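Ballow Home Brewers' Club: your questions answered

We get lovely emails from people who fancy making their own cider, ginger beer or elderflower fizz, and the same questions keep popping up. Have a read, then come along and try it!

Do I need a lot of kit to start?
Hardly any! A bucket with a lid, a demijohn, an airlock, some tubing and a funnel will see you through your first batch. Buy the funnel a size bigger than you think you need.
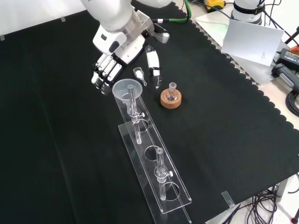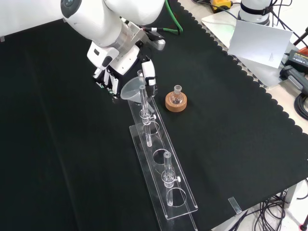

Clear plastic funnels and a clear acrylic rack.

How long before I can drink it?
Ginger beer is the quick one — a few days in a warm kitchen and it's fizzing away. Cider wants months. Apples pressed in October are usually very nice by March, and nicer still if you can bear to leave them until summer (I never can).

What sort of apples should I use?
Whatever you can get! A mix is best: some sharp, some sweet, and a few crab apples for bite. Windfalls are fine once you've cut out the brown bits. The old trees along Skedgate Lane give a wonderfully sharp juice, and the owners are happy for us to pick there if you ask at the house first.

My brew has stopped bubbling. Is it ruined?
Almost certainly not. Move it somewhere warmer and leave it alone for a day or two. If it's still quiet, take a reading with your hydrometer, as it may simply have finished.

Do I have to sterilise everything?
Yes, every single time. Bottles, lids, spoons, tubing, the lot. Maite Palacios runs a cleaning session for beginners at 7 pm before each autumn pressing, and it's much more fun than it sounds.

Can I use ordinary glass bottles for fizzy drinks?
Please don't. Use bottles made for pressure, such as swing-tops or old champagne bottles with proper closures. Plastic fizzy drink bottles are brilliant too, and you can give them a squeeze to feel how lively things are getting.

How much did the club press last year?
2,247 litres, all on one elderly press! The year before was 3,466, but that was a bumper crop and our arms have only just recovered.

Can I bring my children?
Of course. They love turning the handle and they get first go at the fresh juice. Under-12s need a grown-up with them.

How do I join?
Write to Covadonga Iglesias at the club address, or turn up on a pressing day in old clothes and wellies.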